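The decluttering people want my stuff

Posted May 2021

My sister-in-law gave me a three-month subscription to Closel for my birthday. If you've been spared the ads, it's an app that tells you what to get rid of. You go around your home logging your possessions, you answer a few questions about each one, and it gives every item a "keep score" out of 100. Anything under 70 is supposed to leave the house.

I went in doubtful and I'm coming out the same way, but I did do the work. It took me most of two weekends. I logged 922 items, and I'll admit that seeing the number gave me a bit of a turn.

Then I looked at the scores. My good kitchen knife got a 92, fine. The bread machine I've used twice also got a 92, apparently on the grounds that I said it was in good condition. My grandfather's fishing hat got a 14. When I asked support how the score is worked out, a very polite man named Tullio Carbone wrote back that it "reflects your relationship with the item." I wrote again asking which of my answers went into it and how much each one weighed. He sent me the same paragraph with a different greeting.

What bothers me more is the claim on their front page that people who finish the program are "calmer within weeks." Calmer than who? Measured how? The people who finish a program like this are the people who liked it. The rest of us drop out around the sock drawer and never get a survey. I'd like to see somebody check on those same happy finishers in August and find out how many closets have filled up again.

My neighbor Veikko Harju is the tidiest person I know and he has never scored anything in his life. He also has a basement I have not been allowed into. Make of that what you like.

I did get rid of some things. Two bags of clothes, a lamp, a stack of manuals for appliances I no longer own. I could have told you those needed to go before I downloaded anything, and so could anyone who has tried to open my hall closet.

The part I refused to do was the toys. Closel has a whole section called Sentimental, and the advice in it is to take a picture of the thing, thank it, and let it go. The idea is that the memory is in the picture. I don't buy it. I have plenty of pictures of my kids' stuffed animals and not one of them makes me feel anything much. Picking up the rabbit with the chewed ear does. Ville Laitinen, who comments here often, told me after my last post that I was being soft and that my kids won't want any of it. Maybe so. They can throw it out themselves when I'm gone, and pay for the dumpster.

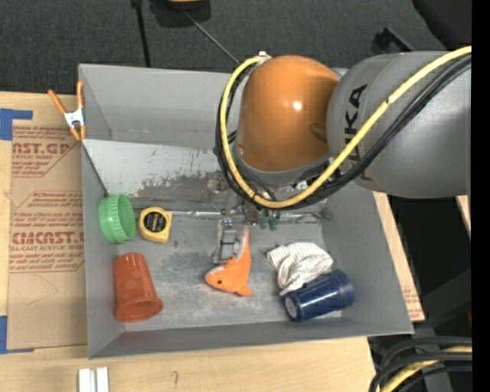
An orange plush dolphin in a big gray bin.

Anyway, the subscription runs out in a couple of weeks and I've already turned off the renewal, which took four screens and a "Are you sure?" For a company so keen on letting go, they hang on pretty hard.

If anyone has tried the Frade one, let me know in the comments if it's any different. I'm told it has no scores, only reminders. I can ignore reminders for free.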